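Steamer cell, bench notes, September

Took over the cell from Špela Ivanov at 11. She says the right hand is fine since the Hanrahan bolts were retorqued. I'd like to see that for myself. Log shows 193 picks, 181 clean, and no note of what "clean" meant. A bun with finger dents in it is not clean in my book.

Wrist camera first. Grip lines up with the pleats well enough, but the plastic is milky and the near pocket washes out to almost nothing. Varnon's auto exposure was supposed to deal with this. I don't believe it does.

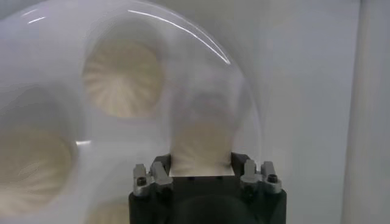

Right hand, transfer to plate

Speed down before anything else. Grallorgate ships the profile at 100 percent and I can't think why. Lift and carry are okay at the lower setting, and the arm keeps the bun well up behind the plate.
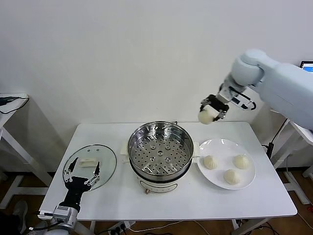
Still not convinced by the force limit. The Troltum sheet gives one number for all fingers and the fingers don't all close alike. Leave it alone until the linkages have been checked for play, otherwise we're tuning around a loose joint again.

Watch the skin where the tips press. It wrinkles. Špela calls this cosmetic. Maybe.
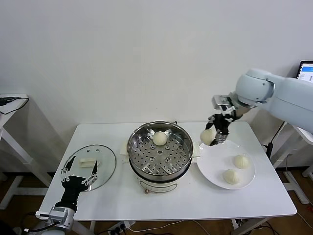
Left hand and lid

Handle wrapping: leave it on both the lid and the pot. Somebody will want to peel it off, please don't.

Open position comes up beside the pot handle, closer than I like. The drawing claims plenty of clearance. Measure it, don't trust the drawing. Check the hex screws on both finger joints while you're in there.

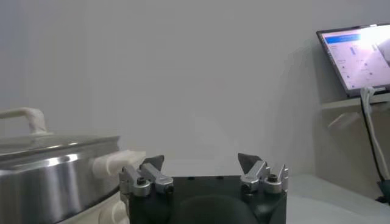
To do

Paint-mark the finger screws.
Fix exposure by hand, rerun the tray picks.
Ask Špela what counts as clean.
Tie up the cables under the table.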